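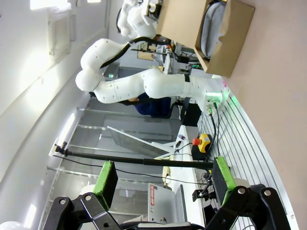 4.2 Setup time and daily use

The Liltden kit was evaluated over July in the Listola lab. It is sold by Purkov as a bundle: mounting hardware, a two-finger gripper with replaceable rubber pads, a wrist camera, and a license for the teaching software. Arms are bought separately. We asked two operators, neither of whom had used the kit before, to set it up from the printed manual and then run a cloth-handling task 600 times.

Figure 3. Working area during the evaluation, seen from the wrist camera. The second arm is mounted on the slotted aluminum platform, with the emergency stop resting on the same surface.

First setup took 52 minutes. Most of that went to cable routing, which the manual covers in a single paragraph. We ended up following the layout suggested by Lo Presti, the regional reseller — their notes are clearer than the vendor's. Camera calibration took 11 minutes and had to be repeated whenever the gripper was removed and refitted.

The pads held up well. We changed them once, after more than half of the trials, when the left pad began to lift at one corner. Of the 600 trials, 38 ended in a failed grasp. Nearly all of these involved a fold of fabric lying flat against the wall of the box, where the fingers had no room to close. The wrist camera gives a usable view of both pads, but its mounting angle is fixed, and a rotated image was tiring to work from during manual teaching. Image rotation is available in the software under advanced settings, and we found it late.

Support was adequate. Two of our three questions were answered the same day. The third, on replacement pad pricing, is still open.

Trial logs were kept by Nahuel Echeverría and checked by Trefor Parri.

7 min read
4 comments · 9 shares
Contact | Copyright the authors | Back to top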